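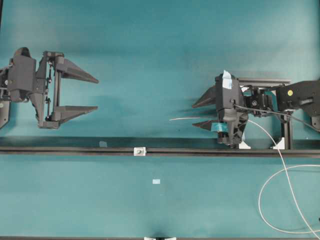

Nazma Sivakumar writes that the cable kept its place along the rail through a full afternoon of practice, and that she would have liked a second block on the same surface so that two learners could compare their work. Her remark is one of several received in November, and the ordering notes have been revised to take account of it.

This site uses cookies to remember your equipment list. By continuing to browse, you accept their use.

Print this page | E-mail this page

Tikach Cable Practice Set
Clarmont Equipment Service, Bench and Table Equipment

The Tikach set provides a fixed place on a table for learning to handle, guide and seat a thin cable. It is supplied to training rooms, repair classes and school workshops. The set consists of a teal work surface, a long black rail, one connector block and one thin white cable. Each part may also be ordered separately under the name Flovance, which covers all replacement parts in this range.

The color of the work surface was selected for contrast. A white cable is easily lost on a pale table, and a black rail is easily lost on a dark one. Both remain clear against teal under ordinary room lighting. The surface should be laid on a level table and smoothed by hand from the center outward before the rail is put in position. 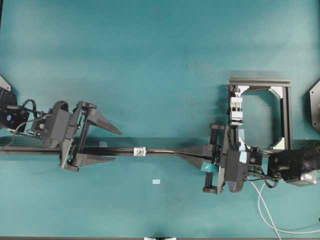
The rail should then be set down with open space on both sides, so that the person working can reach it from either direction. Instructors may turn it to run across the table or away from the learner. Beginners generally find the first position easier. The second is suited to practice in drawing the cable toward oneself.

Connector block

The block is gray and square, with a round opening outlined by a thin red ring. It sits on top of the rail. Small white markings on its face serve as reference points, and an instructor may refer to them when giving spoken directions. The rail has a groove down its middle, in which the cable can be laid.
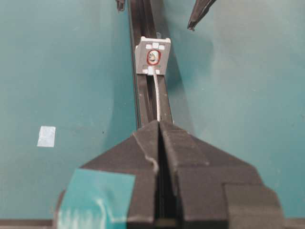 Learners should be reminded to keep the cable straight as it leaves the block and to avoid sharp bends. Tension should be light and steady. If the cable has taken on a curl during storage, it should be laid out flat overnight before the next class.

Care and storage

Wipe the rail and block with a dry cloth. Do not use solvents on the work surface. Light scuffing is expected in daily use and is not covered by the replacement terms. The cable should be stored in a wide, loose loop.

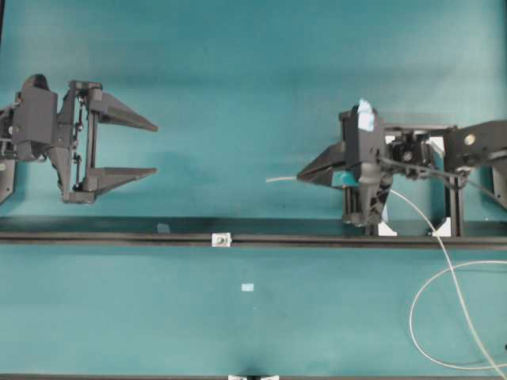 The work surface should be rolled, never folded, and kept away from direct sun. Sets on loan are to be returned with all parts in the original carton.

Ordering and loan

Loan period: 7 days, renewable once
Maximum per class: 2 sets
Replacement cable: $18
Inquiries: Clarmont Equipment Service, Loans Desk

Page revised 18 Jan 2024

Related items
Kumarasinghe Table Lamp
Flovance Replacement Work Surface
Flovance Replacement Rail
Tikach Storage Carton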